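Hanging plastic wine glasses so they stop falling over

Quick one because I have people coming at 8 and haven't started the food.

If you've got plastic stemware you know the problem. Too light. Tips over if you set a plate down near it, scratches in the cabinet, and stacks badly with everything else. Hanging is better. I use a spiral wire holder on the counter, the silver kind with a round base, and tie a bit of ribbon on whatever I want to tell apart.

What you need

Spiral wire glass holder (mine is a Cumelico, had it for ages)
Plastic wine glasses, bright colors are easier to find at a party
Narrow ribbon, pale colors, cut in 20 inch pieces
Scissors
A cup to drop the scraps in
A tin with a lid for the leftover ribbon

Step 1 - clear a spot

Back corner of the table, away from elbows. Tile or any wipeable top is best. The holder needs to sit dead flat, so check for crumbs under the base. If it rocks, move it. Don't put it on a tablecloth.

Step 2 - wash and dry first

Warm water, drop of soap, soft cloth. Not the dishwasher, cheap plastic goes cloudy. Dry the foot and the stem really well, a wet foot slides on the wire.

Step 3 - get the ribbon ready

Pull it out flat and hold it by both ends to get the twists out before you cut. Lavender is my favorite, goes with nearly everything. Cut the ends on a slant so they dont fray so fast.

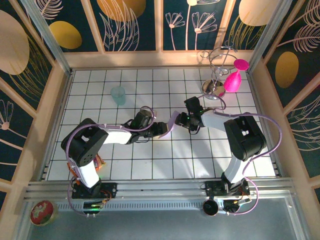

Satin type ribbon wants a double knot or it slips. Paper ribbon you only get one try, it creases.

Step 4 - hang the glass

Hold by the stem. Slide the foot in over the wire, then let the bowl tip down. It should lean a little and stay put. Let go slowly the first time. If it swings out, push the foot further in toward the middle.

Start low on the spiral. Then do the opposite side so the weight evens out. I stop at 2 if the glasses are the big ones, more if they're small.

Step 5 - tie the ribbon

Once around the stem, right below the bowl, double knot, trim. Leave short tails. Long tails end up in the wine, ask me how I know. You can tie before hanging if your hands are big, just keep the knot away from the foot.

Step 6 - put the rest away

Roll the leftover ribbon around two fingers and put it in the tin. Old cookie tins are perfect. Lid on or the cat gets it.

A few problems

Glass keeps sliding off - foot is wet, or too small for the wire. Wrap the wire once with a thin rubber band.

Holder tips - too much on one side. Or the base is too small, my first one from Kostport was like that and I gave it away.

Wire marks on the plastic - mostly rub out with a damp cloth and a litle baking soda. Deep ones stay.

Ribbon goes limp - steam from the stove. Move the holder.

Takes me a few minutes start to finish, longer if the ribbon's in a knot. Napkin page is next, probably in May.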